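Forum > Work Life > Schedules and Time Off

Thread: Four-day week trial, month three. Ask me stuff!

prumier_fan
OK so I promised an update and I'm finally writing it! For anyone new, I'm at Closedetti (we do scheduling software for dental offices) and in August the whole support side went to four days, same pay, 32 hours. I was sure it would fall apart in a week. I love it so much. I got my first full night of sleep on a work night in ages, and I've started baking again, and my kid's school pickup is mine one day a week now.

The part that surprised me is the meetings. We had a standing one for everything, and with a day gone people just started canceling them. Our ticket backlog was 1000 when we began and it's at 500 now. Same team of 13, no new hires.

graniteloaf
Happy for you, but did they cut the work or just squeeze it? My last place tried this and all that happened was that Thursdays ran until 8 p.m. and everybody ate lunch at the keyboard.

prumier_fan
Fair question! Some squeezing, yes, mostly in the first month. Then our lead moved the weekly report to once a month and that gave back a whole morning. I do eat lunch away from my desk, I swear.

twelve_tabs
I'm going to be the grump. Backlogs drop for lots of reasons. You started in late summer, which is slow for anybody selling to dental offices. Come back after January and tell me it's still 500.

prumier_fan
Ha, OK, I'll take that. I will come back after January!
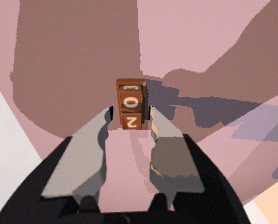

Re: Which day off is best?

okra_and_rye
We're on our second year of this at Okeke and we went through every possible setup, so let me save you the trouble. Everyone off on the same day is the best for actually resting, because no messages come in. But clients hated it. Split teams (half off early in the week, half late) kept the clients happy and I still like it a lot, even if you do have to write good handoff notes. Really good ones! I keep a running doc open all day and it takes me maybe ten minutes at the end.

graniteloaf
Split teams would drive me nuts. You come back from your day off to a pile of decisions made without you.

okra_and_rye
We had that too until we made a rule that anything big waits a day. Hardly anything turned out to be that urgent.

twelve_tabs
Or the urgent stuff got handled by whoever was in and you never heard about it. I managed a split team. I was the one handling it.

okra_and_rye
Ouch, OK. I'm not a manager so I can't argue with that one. Ours gets the same day off as us but I do see replies from her on it.

mossyporch
Jumping in from Ranum, where we're voting on a trial next month. Does anyone's PTO get cut to match? Ours would go down by a fifth and people are split on it. I'd still take the deal in a heartbeat, personally. Fifty-two long weekends!!

prumier_fan
Ours stayed the same but holidays count as your day off that week. Read that part of the policy closely, it caught a few of us.

mossyporch
Oh that's useful, thank you! Going to ask about it before the vote.

graniteloaf
Ask about overtime for hourly people too. That was the messy bit at my old job.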